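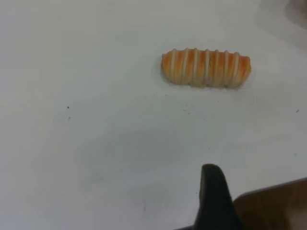 Does installing more community-made vehicle mods slow down the loading of a saved game in a farming simulator?
The number of installed mods has little effect by itself; loading time follows the total size of uncompressed textures and the number of scripts that run at map start.

4.2 Loading time and mod composition

The question was tested on the Bikent map, a mid-sized arable map with no animal pens, using one saved game copied before each run. Mods were drawn from the Brendholm archive and sorted by type into trailers, tractors, harvesters and placeable buildings. We removed any mod that failed the archive's own validation step and any mod that replaced a base game file. The remaining set contained 92 mods.

Each test configuration was loaded 10 times from a cold start. The disk cache was cleared between runs and the network connection was disabled, so that no mod could check for updates. Loading time was taken from the game log, from the first line written by the mod manager to the line that reports the player as spawned. Times taken by stopwatch in the pilot study (Toom and Lammers, Uvstead workshop, May) were found to include menu delays and are not used here.

Figure 3. Median loading time by configuration, Bikent map. Bars show the range over all runs.

Trailer mods added the least time per item. Most of them reuse the base game's wheel and hitch definitions, and few carry scripts of their own. Harvester mods added the most. Their cutting headers are often packed as separate vehicles, each with a full texture set, and the engine loads these even when the header is not owned in the saved game. Converting the textures to the compressed format used by the base game cut the added loading time by nearly 30 percent. Stripping unused headers gave a smaller gain, and it broke the shop listing in several cases.

Script load was measured separately. We used the hook counter written by Ekanayake for the Siriwardena profiler, which records every function a mod attaches to the map start event. Of all hooks recorded, 97 percent came from tractor and harvester mods. Many were copies of the same lighting script in different versions. When two versions were present, both ran, and the later one overwrote the values set by the earlier one. Players would see no fault on screen, but the work was done twice.

4.3 Limits of the test

All runs used one computer with a solid-state drive. On a mechanical drive the texture effect is likely to be larger, and the order of the mod types may change. Multiplayer sessions were left out, as the server checks file hashes before loading and this adds a delay that depends on the host. Neves and Samarakoon treat that case with a dedicated server and a smaller mod set. Their reported order of mod types agrees with ours except for placeable buildings, which rank higher in their data.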